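Bouquet Table Set - Data Card

Version 4
Last revised Tuesday, April 7, 2026
Maintainer: Tülin Bilgin

Summary

Bouquet Table Set is a collection of 3404 still photographs of artificial flower arrangements and the small objects kept near them. It covers vases, loose stems, wall baskets, storage boxes and desk items placed against decorated backdrops. Each photograph has one caption file and one object list. The set is meant for work on object naming, color naming and spatial wording ("behind", "to the right of", "hanging from") in cluttered tabletop settings.

The set does not cover living plants. Requests to mix the two were turned down in version 2 because the stem labels do not carry over.

Contents

photos/ - still photographs, longest side 4000
captions/ - plain text, one file per photograph, same base name
objects/ - object lists, tab separated
backdrops.txt - backdrop names and panel layout
stems.txt - the stem vocabulary
CHANGES - revision notes

Files in objects/ use four columns: item, color, support, relation. The support column takes one of the following values: floor, wall, bar, vase, basket, other. "Floor" means the base surface of the setting, whatever its size. "Bar" is used for anything hung from a horizontal rail.

Backdrops

Three backdrop families are in use.

Bosetti - plain panels, single color, no print. Used for color calibration and for arrangements with white or cream blooms.
Irum - striped panels with a wood-pattern base.
Dudás - cartoon panels with awning, mushrooms and picket fence, dark gray marble-textured base.

The Dudás family is the hardest of the three for color naming. The awning is pink, the lower panels are light turquoise, and both sit close to common bloom colors. Captions written against Dudás panels should name the bloom before the backdrop. Do not use "pink" alone when both a pink bloom and the awning are in view.

Labeling rules

1. Label blooms by color and type: "pink rose", "light-blue rose". If the type is unclear, use "blossom". Closed heads are "bud".

2. Compound colors are allowed for roses only. Accepted forms are orange-peach, dusty-blue, pale blue and light-blue. "Salmon" and "powder blue" were removed in version 3.

3. A stem is "in vase" if its lower end is in the vase. All other stems are "loose", including stems that touch the vase from outside. Leaves are not labeled separately.

4. Baskets take the support they are attached to. A basket fixed to a side panel is "wall"; a basket on the rail is "bar". Items inside a basket take "basket" as support.

5. Closed translucent boxes are labeled as boxes. Contents may be listed by color only, and only if the color can be made out through the plastic.

6. Printed shapes on the panels are never objects. A mushroom on a Dudás panel goes in the backdrop line of the caption.

7. If an item cannot be named with confidence, use the nearest general word. "Handheld device" is accepted. Brand names are not.

Sample entry, Dudás family

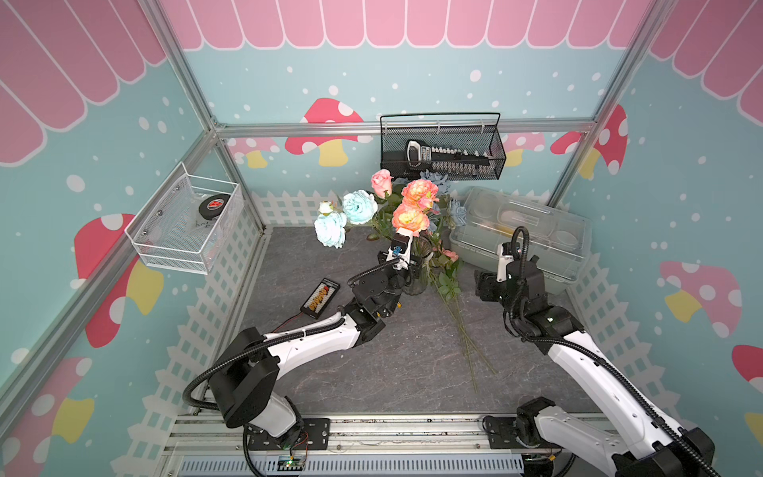 Object list for the sample

clear glass vase / clear / floor / center
pink rose / pink / vase / top left of bouquet
rose / orange-peach / vase / center of bouquet
rose / light-blue / vase / left of bouquet
rose / dusty-blue / vase / behind orange-peach roses
loose stems / green / floor / right of vase
storage box with lid / translucent / floor / behind bouquet, right
abacus / black, orange-brown beads / floor / left
mesh basket / white / wall / left panel
hockey puck / black / basket / on plastic sheet
mesh basket / black / bar / back
handheld device / black, white keys / basket / back

The list is shortened. The full file also has the pale blue rose, the white bud and the low pink blossoms.

Known issues

- Bloom colors in the Irum family lean yellow. A corrected set is planned.
- Clear plastic sheets are missing from many object lists made before January.
- "Behind" and "right of" are both valid for items set back at an angle. Older files use only one of them.

Related sets

Hodine Shelf Set uses the same column layout and can be merged without conversion. Its stem vocabulary is smaller.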